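**Out and about: an afternoon at Hokent**

I'd been meaning to get to one of the Hokent open days for ages, and in March I finally managed it. They have the ground floor of the old Kastora building, the one you go past on the way to the allotments, and I'd walked by it for years without a clue what went on inside. Robots, mainly! More than 40 of us turned up, which was a bit of a squeeze in the corridor, so they split us into groups and sent us round in turns.

My group started with Gramard, their sorting project. It takes mixed screws out of a tray and puts them into pots. I could have watched it all day (my neighbour could not, and went to find the tea). Then there was a talk with slides, a bit heavy on the sums for me, though the chap next to me was scribbling away and asked a very long question at the end.

The part I'd really come for was Adugna, where they're teaching an arm to handle things you'd rather it didn't crush. We got to stand by the bench for this one and ask whatever we liked. I asked how it knows when to stop squeezing, and the answer was that they're still working on that. Fair enough! Soft, floppy things are much harder than boxes, they said, as the shape changes every time you touch them. Petals get in the way of the camera, too, so the arm has to work out where the vase is from whatever bits it can still see.

The little camera down by the gripper was my favourite thing of the whole visit. You get the arm's own view of the job, and it makes you feel about 3 inches tall.

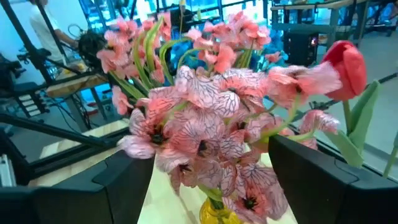
*Fingers open either side of the yellow vase. The flowers are artificial.*

I came home wanting a bunch of those veiny pink ones for the hall, so if anyone knows what they're meant to be, do drop me a line.

Hokent are planning another open day in the autumn. It's free, children are welcome, and the doors open at 4. Parking is hopeless, so take the number 5 bus and get off at the Kastora stop.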